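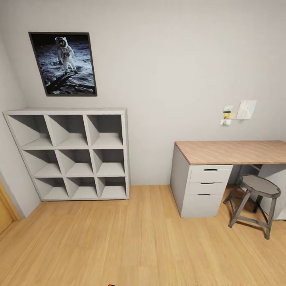 Astronaut poster and white cube shelves, all cubbies empty.

Jotix: office leases signed by technology companies in Wunero

README and data card
By the Jotix maintainers
April 28, 2024
39 shares

What is in this repository

Jotix is a table of office leases taken by technology companies in the city of Wunero. It has 626 records. One record is one lease, or one change to a lease, such as an extension or an early return of a floor to the landlord. We started it when we wanted to know which parts of the city the software companies were moving to, and we found that every newspaper article used a different list.

The data are in plain CSV files. You do not need any special program to open them. Please read the section on areas before you calculate anything, as most of the wrong results we have seen come from there.

Files

leases.csv is the main table.
buildings.csv has one row for each building, with the street, the district and the year of opening if it is known.
tenants.csv has one row for each tenant, with the parent company where there is one.
districts.csv has the names and codes of the 17 districts.
changes.txt is the list of corrections, newest at the top.

The tables are connected by building_id and tenant_id. These two numbers stay the same between versions. The row number in leases.csv does not stay the same, so please do not use it as a key.

Main columns in leases.csv

lease_id: text, unique.
building_id, tenant_id: text, see above.
event: one of new, extend, expand, reduce, leave.
signed: the month when the lease was signed. If we know only the year, the month is left blank.
start: the month when the tenant may enter the space. It is often much later than signed.
area_m2: the area in square metres.
area_source: one of register, landlord, tenant, press.
floors: text, because some buildings have floors with letters.
sublet: yes, no or blank. Blank means that we do not know. It does not mean no.
note: free text, mostly short.

Which leases are included

A lease is included if the area is 800 square metres or more and the tenant earns its main income from software, online services, chips or computer equipment. Smaller leases are not included, even when the company is famous. We know that this hides young companies, and it hides them most in the old printing quarter, where the buildings are small.

Banks and shops with large technical departments are not included. This was a difficult decision. A bank may have more programmers in one tower than all its neighbours together, but we could not find a fair rule to separate their floors from the rest of the bank.

Flexible desks are also a problem. If a technology company rents a whole floor from a shared office operator, we include it with sublet set to yes. If it rents single desks by the month, we leave it out.

Where the data come from

The first source is the public lease register of the city. It is reliable for dates and addresses, but it is slow, and a lease can appear there long after the removal vans have gone home. The second source is announcements from landlords and agents, of which Mokex is the largest. The third source is the local press.

When sources do not agree, we use this order: register, landlord, tenant, press. The value which we did not choose is usually written in the note column.

We do not copy listings from the Mokex website. We only read the public announcements of signed leases and write down the facts. The texts and floor plans belong to their authors and are not in this repository.

Please be careful with areas

Landlords in Wunero measure in two ways. Some count the space inside the walls of the tenant. Others add a share of the entrance hall, the lifts and the corridors, so the same floor looks bigger. The register uses the first way. Announcements in the press normally use the second way, and often do not say so.

We do not convert one into the other. We tried, but the share is different in each building and sometimes changes when the landlord rebuilds the hall. If you want to add areas together, we advise you to use only rows where area_source is register, and to say this in your text.

Also, do not add new and extend together. An extension is the same desks in the same place. An article last August did this and reported a very happy year for the city, which was in truth a year of many extensions.

The Lytvynenko Yard buildings

Lytvynenko Yard is the former tram depot by the river. It needs its own explanation. The landlord gave all the halls one street number until the second stage was opened, and then gave each hall a separate number. Old leases are in the register under the old number.

We have assigned each old lease to a hall by using the floor names. Where this was not possible, building_id ends with the letter X. These rows are good for counting at the level of the district, but not at the level of the building.

The Yard is also the place with the most headlines. Two big tenants came there within a short walk of each other, and many readers believe that the whole industry followed them. The table does not give a simple answer. Several companies left the north side in the same period, but some of them went to the suburbs and some only made their offices smaller.

Known problems

Rents are missing. They are almost never public, and the advertised rent is not what a large tenant pays in the end.

Departures are recorded worse than arrivals. A company invites journalists when it opens an office and is quiet when it closes one. For this reason the total of occupied space is too high if you only use our events.

Names of tenants change. We keep the name at the time of signing in leases.csv and the present name in tenants.csv.

The number of employees is not in the data. Please do not estimate it from the area. Since people began to work partly from home, the space for each person differs very much between companies.

What you may do with it

You may use the tables for research, teaching, journalism and commercial work. Please mention Jotix and the version you used. Do not use the data to value a single building. It was not made for this, and one wrong area can change the result a lot.

How to send a correction

Open an issue with the lease_id and a link to a public document. We cannot accept corrections from private contracts, also when you are the tenant. If you have no account, you can write below this page, but an answer will take longer.

Small corrections are added at the end of each month. Changes to the columns are announced first in changes.txt, and the old column remains for one version.

Comments (4)

Guest
Thank you for the note about the two ways of measuring. I spent a whole afternoon asking myself why the floors in one tower were together larger than the tower.

Guest
Would you consider adding the nearest railway station to buildings.csv? I did it by hand for the centre and can share the file.

Jotix maintainers
Yes, please open an issue and attach it. We would need the same for the outer districts before we can add the column.

Guest
In districts.csv the harbour code has a space at the end, so my join lost all of its rows. Easy to repair on my side, but others may not notice it.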